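Skodonley 玩具厨房桌 使用手册
最后更新：七月

第三节 摆放与收拾

本节适用于已经装好的桌子。尚未装好的，请先完成第二节的组装步骤。

3.1 摆放之前

1. 检查桌旁的金属支架，各处螺丝应已拧紧。支架松动时不要往桌上放东西。
2. 取200毫升清水，加几滴中性洗洁精，用软布蘸湿拧干后擦一遍桌面，再用干布擦净。
3. 等10分钟，让桌面晾干。

注意：不要用钢丝球或去污粉。桌面上的孔里如果进了水，用纸巾角吸出来。

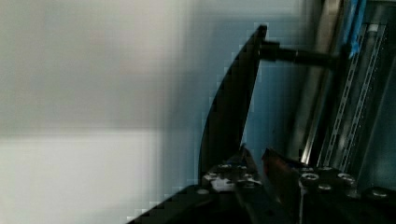 支架的螺丝每个月复查一次。更换时只用配件袋372里的螺丝，其他长度的可能顶到桌面。拧到不晃即可，不必再加力。

3.2 摆放玩具

1. 先放大件。玩具烤箱一类的东西要放稳，四脚都落在桌面上。
2. 再放盘、盆和沥水篮。留出手能伸进去的空隙。
3. 最后放小件，也就是食物、杯子和瓶子。
4. 桌沿处尽量少放会滚的东西。

小心：Perier 食物组中的小件不适合三岁以下儿童。有裂口的玩具食物要立即收走，不要用胶水粘好再玩。

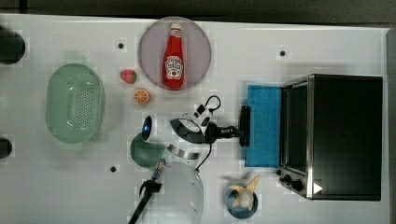 食物怎么摆没有固定规矩，按孩子平时的玩法来就行。玩“上菜”时，通常一只盘子配一样主要的东西，其余的放在盘子外面，等孩子自己去拿。像番茄酱瓶这样的长东西，可以横着或竖着平放在盘里，草莓和切开的橙子挨着盘边放，小手够起来方便。沥水篮单独占一块地方，玩“洗菜”时不用先挪别的。

3.3 收拾

1. 先捡小件。草莓、橙子这类食物放进 Pyo 收纳袋，袋口拉紧。
2. 杯子和小锅倒过来，看看里面有没有藏东西，然后叠放。
3. 盘和盆由大到小摞起，放在架子下层。
4. 瓶子平放在上层，不要塞在盆里。
5. 最后搬大件，一次搬一件，双手托底。
6. 看一眼桌子底下和四周地面。

注意：海绵垫沾湿后要先晾干再收。收纳袋不能机洗，脏了用湿布擦。
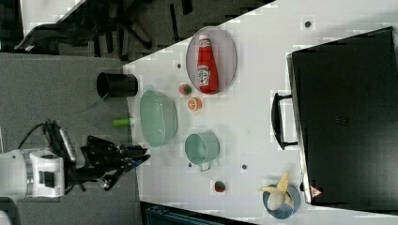
Lindalva Sampaio 来信说，她家的顺序是反过来的：先把盆和锅收走，小件留到最后，让孩子一个一个往袋子里投，“不然他一看见袋子拉上了，就不肯再动手”。这样做也可以，只是盆和锅收走之前仍要看看里面。

3.4 缺件与补配

小件丢失时，先查收纳袋的夹层和烤箱内部。确实找不到的，可向 Vullel 服务台单独补配，收到申请后7天内寄出。申请时写明桌子的型号和所缺玩具的名称，颜色不限的请一并注明。大件不单独出售，损坏后请参照第五节的维修说明。

本网站使用 Cookie 来记住您的语言和浏览设置。继续浏览即表示您同意我们使用 Cookie。 接受 | 管理设置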